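Pulex (webcomic)

Pulex is a gag-a-day webcomic about a flea who rents a room in a restaurant kitchen. It runs on the small comics host Inura and is signed only with the pen name Bélanger. The site's own "about" page claims 731 strips, a total repeated on most fan lists, though the archive numbering skips in several places and restarts once, so the figure should be treated with care.

Publication

The strip is said to have begun as a print comic handed out at a local zine fair. No copy of that version has been located, and the claim rests on a single blog comment by the author. The online run opened with black-and-white four-panel strips and moved to color after strip 34. Bélanger has described the change as planned from the start. Readers who followed the early run remember it differently, and the forum threads from that period mention a broken scanner.

Updates were promised twice a week. This schedule held for the first storyline and rarely after it. A break announced in October as "a short rest" went on through the winter, filled with guest art and reposted sketches. The author's notice of March 26, 2023 said that new pages were ready — the archive shows two, followed by another gap.

Setting and style

Most strips take place in the kitchen of the Cindo, a restaurant that never seems to have customers. Later backgrounds were traced over 3D kitchen models, a practice the author has mentioned in passing. Fans often praise the "hand-drawn" look of these pages, which is hard to square with that remark.

Reception

Pulex is sometimes called influential, mainly on pages maintained by its own readers. No other comic is known to have credited it. Reviews on hobby blogs liked the dialogue and complained about dropped plots, above all the missing landlord story, which was advertised as a full chapter and ended after 2 strips. A printed collection has been listed as "coming soon" for most of the comic's life. Whether any pages were ever sent to a printer is unclear.
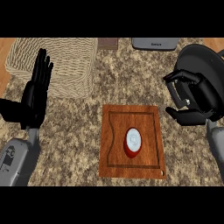
Computer-rendered kitchen countertop with a wooden cutting board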